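Cable loop at the wrist keeps pulling tight when the hand turns over

Posted by Amber Koster in Robot Upkeep

Hi all! We have a two-armed robot working at a mock bathroom counter, and I love this machine, but the right wrist is driving me nuts. The black cable between the hand and the wrist bracket goes tight whenever the hand rolls past a certain point. On Friday the hand dropped out for a second and came back by itself. How much slack do you leave, and do you tie it at the bracket or farther down?
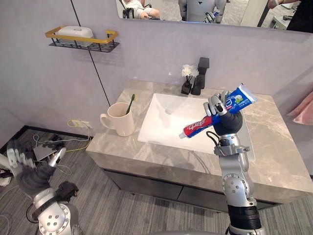 Right hand holding the toothpaste over the sink, cable looping down to the wrist bracket.

Noreen Malik
Fun one! Power down, support the arm, and roll the wrist by hand to both ends of its travel, slowly. Find the pose where the cable is tightest and set your slack there, plus a finger's width. Tie it at the bracket, snug but still able to slide a little. Then check the plug at the hand end, which is where mine wore out (I was at 1046 cycles and so proud of the count, too!). I swap that cable every 1000 now.

Ewan Dalgleish
just limit the roll in software, worked for me

Inese Petrauskas
Noreen's way is great, do that first. I'd add a strip of soft wrap where the loop could brush the metal, and watch it through four full grasps at low speed before you go back to normal. A loop that's too big can catch on a faucet, so go easy!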